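I went to the open day at Brollberg last Wednesday, mostly to see the robotics room. Entry was free but you had to book, and they capped it at 200. Parking was a pain, so I left the car near the oval and walked.

The cloth handling session was the one I'd put my name down for. No robot arms in this part. A person does the job with a gripper in each hand, and the recordings go towards teaching the machine later. 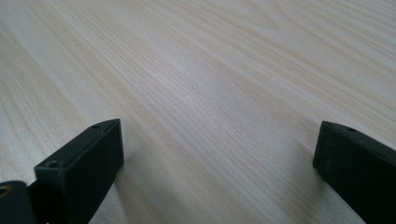
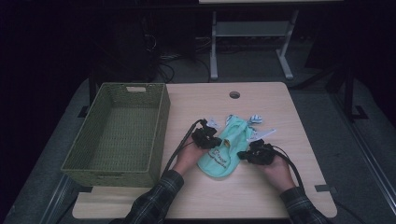

## What they were doing

The job was small clothes on a pale table. The mint-green piece has darker green writing on it, and there's a green basket off to the left. The grippers are black and fairly blocky, with a cable running off each one in the wider view.

I watched for 19 minutes. Cloth is hard for machines because it never lands the same way twice, and a fold can hide the bit you want to grab. The presenter said they had 2,704 recordings so far and wanted a lot more before January. The software that sorts them is called Trultumik. I asked how many get thrown out and didn't get a clear answer.

## Having a go

We were allowed 5 minutes each on a spare set. I'm fairly handy and I was slow. You lose all the feeling in your fingertips, so you end up judging everything by eye. I picked up a face washer by the corner on my third try and dropped it straight away. The kid after me did much better.

## The rest of the day

Jirkard had a stall in the foyer with a warehouse trolley that followed a line of tape. It was fine, but I've seen that sort of thing before. The sausage sizzle closed early, so I had lunch at the bakery on the way back to the car.

I've put my name on the mailing list for the next one.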